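Informe de seguimiento n.º 2 – Proyecto Flasmont
Entidad beneficiaria: Avwood
10 de junio de 2023

Estado general
El puesto piloto de Rernoren sigue en fase de ajuste. En el periodo se registraron 765 ciclos de recogida, de los que 637 se completaron sin intervención del operario. Las paradas se concentran en el agarre de piezas pequeñas y alargadas.

Personal
La plantilla del puesto no varía. Dos operarias han pasado de clasificar a mano a supervisar los brazos y reponer material – con formación interna de 97 horas en total. Piden que el aviso de parada sea sonoro; se ha trasladado a Briggs, proveedor del control.

Trabajo en mesa

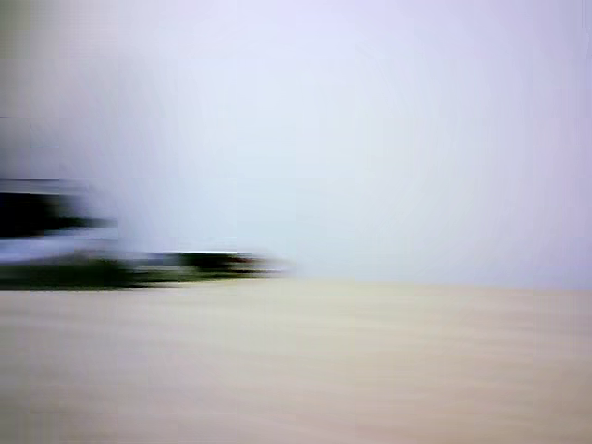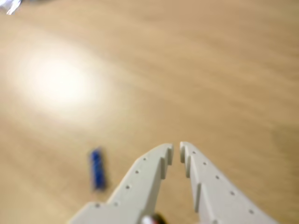
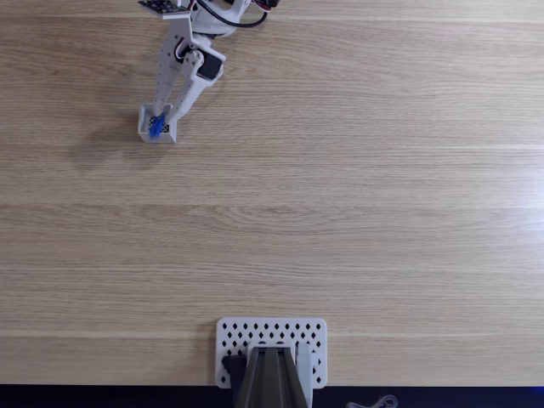 Pendiente para agosto: cerrar la ficha de riesgos del puesto, revisar los turnos de supervisión y decidir si la reposición se mantiene en la misma persona. El gasto imputado a formación se ajusta a lo previsto. Queda sin ejecutar la partida de repuestos, 1941 euros, cuyo traspaso al siguiente periodo se solicita.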